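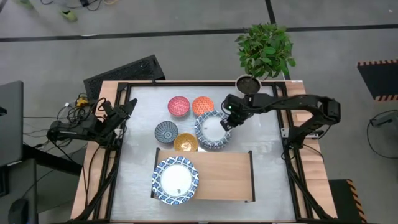

Mapplebeck lends tableware to people in Jerosdale who are feeding more guests than their cupboards can handle. Birthdays, funerals, first Thanksgivings in a tiny apartment, we've packed crates for all of them! We love a table where the pieces get along without matching. Put a pink-red bowl with fine white dots right next to an orange one with white speckles, so close they're nearly touching, and you'll see what we mean. Nobody needs twelve of the same bowl to make a dinner feel special.

How we got going

Evangelia Bakalis ran the kitchen at the Satallow community hall for 18 years, and every big supper ended with her driving around town to borrow plates. When the hall closed for repairs she had a garage full of dishes and a phone that kept ringing. Fabian Lanz lived two doors down and had shelves to spare (and a van, which mattered more). They wrote up a loan book that first April and we still use the same columns: name, crate number, date out, date back, chips.

We now have 1,371 pieces in the loan book, almost all of them given to us. The soup tureens go out least and get the most compliments.

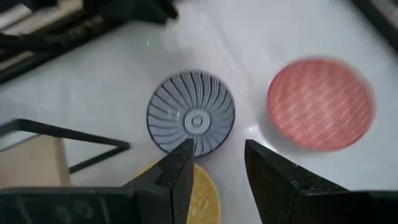 Pattern is what gets us talking at the sorting table. Flowers and stripes are easy to love, but we have a real soft spot for texture – anything you want to run a thumb across. A plain gray disc can hold its own beside brighter colors if it has those curved ridges swirling out from the middle like a pinwheel. Evangelia would build a whole place setting around something like that, with a linen napkin and very little else.

What you can borrow

Crates come in sets of 18 or 30 place settings, and you can mix bowls, dinner plates and side plates any way you like. Serving dishes are extra. Glasses live in the Prellard crates, the tall gray ones with dividers, and those need two people to lift.

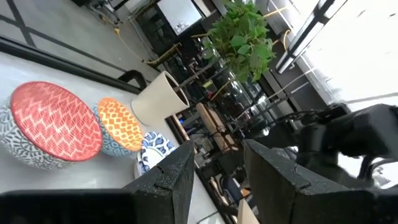 Do I have to wash everything before I bring it back?

Scrape and rinse, please, and we'll do the rest. Our dishwasher runs hotter than most home ones, so everything goes through it again anyway.

Pickup is from the side door on Satallow Lane, between 4 and 6 in the afternoon. Fabian will check the crate with you and help carry it to your car. If you're borrowing for the first time, leave a few extra minutes,

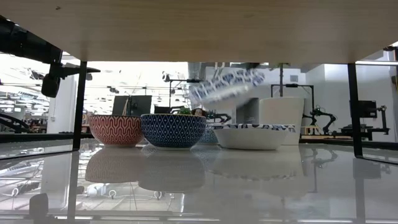 as he'll want to show you how the bowls nest with the felt circles in between. Bring the felts back too! They're cut from old blankets and we're always running short.

We're happy to take donations of sound, uncracked dishes, even if it's one lonely saucer. Call before you load the car, and tell us if anything has a story. Evangelia writes those in the back of the loan book.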